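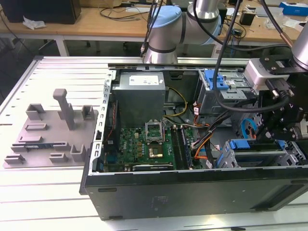

By the Workplace Editor, Fomura Magazine

The computers come into the Stollcombe plant on pallets, mostly office towers that companies and schools have replaced. Before anything can be resold or melted down, someone has to get the parts out. For most of the plant's life that meant a person at a bench with a screwdriver and a bin. Since August, part of the job has gone to robot arms.

Stollcombe takes in 300 towers on a normal day. Each one is laid on its side and opened, and then the sorting starts: drives to one place, memory to another, boards graded and stacked. Processors are pulled first because they are worth the most and bend the easiest. The work isn't hard to learn, but it is hard on the hands. People who have done it for years talk about their thumbs the way roofers talk about their knees.

The plant bought its arms through Yadav, an equipment dealer that mostly serves packaging lines. Computer teardown was new to them. A carton is the same carton every time, and a used office tower is not. One maker holds its drives in with plastic latches and the next uses screws. Cables are tied up, tucked under or left wherever the last repair person dropped them. The first weeks at Stollcombe were spent teaching the arms to reach past wiring without catching on it.

People are still in the middle of all this. Side panels are opened by hand, and stuck screws are backed out by hand. An arm and a worker will often share one machine, taking turns.
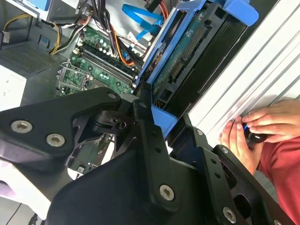

One bench worker said the sharing was the part that took getting used to. You stop thinking of the computer as yours, the worker said, and you have to learn where the arm is going next so you can be done before it gets there. The same worker said the shifts felt shorter now but the breaks mattered more, since watching closely is tiring in its own way.

Management had expected complaints about speed. What came up first was noise, then the lighting, and after that the question of who gets blamed for a cracked board. Under the old system, each bench had a tag, and damaged parts went back to that bench with a note. With an arm in the mix the notes stopped making sense. The plant dropped them after a month and went to a log kept for each station, which records the damage and leaves out the name.

Pay was the bigger issue. Teardown workers at Stollcombe used to earn a bonus for every tower over the daily target. When the arms arrived the target no longer measured what a person did, and for two pay periods the bonus was frozen while the office worked out what to do. Some workers lost money they had been counting on. The plant now pays a flat rate that comes out a little higher than the old base and a little lower than what the fastest people used to take home. The fastest people have noticed.

There are 67 workers in the building, the same number as before the arms went in. Four have moved from the benches to a new job called cell lead, which means setting up the stations, clearing jams and deciding when a machine is too odd to bother with. Training for it takes two weeks and is done on the floor.

A good share of a cell lead's day goes to the grippers themselves. Screws work loose, and grit from old cases gets into everything.

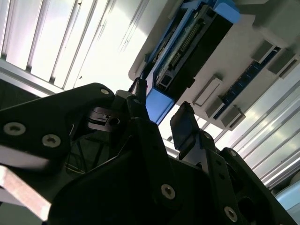

The cleaning routine is done at the start of each shift and again after lunch. It was written by the bench workers, who had been wiping down their own tools on the same schedule for years. Yadav's manual called for it once a week. The plant tried that and went back to twice a day.

Some tasks have been tried and handed back. Ribbon cables are one. Old memory clips that have gone brittle are another, and those go to whoever on the shift has the lightest touch. The arms do best with parts that sit in a known place and come out in a straight line, and the plant has begun sorting incoming pallets by model so that more of the day looks like that. Sorting is a full job now. It didn't exist last year.

The software that runs the stations is called Plorus. It shows a list of steps on a screen, and a worker can skip any of them with a button. In the beginning every skip had to be explained in a text box. Workers typed a single letter and moved on, so the box was removed. 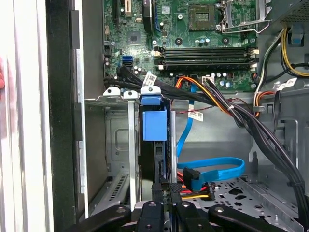 Not everyone sees the changes as settled. A worker on the late shift pointed out that the head count has held because the plant is taking in more computers than it used to, and asked what happens in a slow year. The arms don't get sent home early, the worker said, and we do.

The plant's managers say they have no plan to cut jobs and have put that in a letter to the staff. The letter covers the coming year. Several workers said they would like one that covers more than that, and a meeting on it is set for after the next round of station training.

In the meantime the pallets keep arriving. The loading door opens at 6 a.m., and the first towers are on the tables before the coffee is ready.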